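5.3 What went wrong at the cabinet

I promised Jasmina Nikolovski I would write this part without hiding behind the averages, so let me start with the ugly number. Out of 800 simulated episodes in the Worance apartment, 499 ended the way we wanted. A good share of the rest failed in one spot, the tall cabinet with the vertical bar handle, and for most of March I had no idea why.

My first guess was perception (it's always my first guess). The cabinet is pale, the wall next to it is pale, and I figured the policy was losing the edge of the door. So I swapped in ground-truth depth and ran it all again. Almost nothing changed! The arm knew perfectly well where the handle was. It drove up to it, stopped short, dropped toward the floor and stayed there until the episode timed out.

Rafsan Sikder found the real fault at two in the morning, reading contact logs. Our safety monitor, which we had carried over from the Dadport controller, freezes the arm when the estimated wrist force stays over the limit for 5 control steps in a row. Fine on hardware. In the simulator, though, the collision shape for the wrist had been exported a bit too large, so the wrist was "touching" the forearm whenever it pitched down past a certain angle. The monitor saw a force, tripped, and handed control to the retreat routine. And the retreat routine lowered the arm, which made the overlap worse, which tripped the monitor again. Round and round.

What bothers me more than the bug is that our logs filed all of this under "timeout." A safety stop and a slow policy looked identical in the results table, and I had been tuning the policy for weeks to fix something it wasn't doing. We now record three separate outcomes: timeout, monitor stop, and retreat failure. We also shrank the wrist shape and made the retreat back out along the approach path (Figure 7 is from the cabinet task). I still don't love the monitor's threshold, and we come back to it in Section 6.

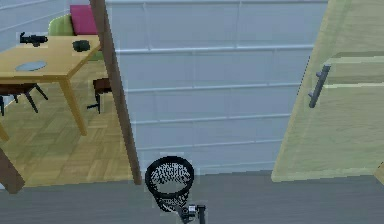 Why did the arm keep tripping its safety monitor after it had started to retreat?

The retreat routine lowered the arm, and that pushed the oversized wrist collision shape further into the forearm. The simulator reported the overlap as force, so the monitor tripped again each time.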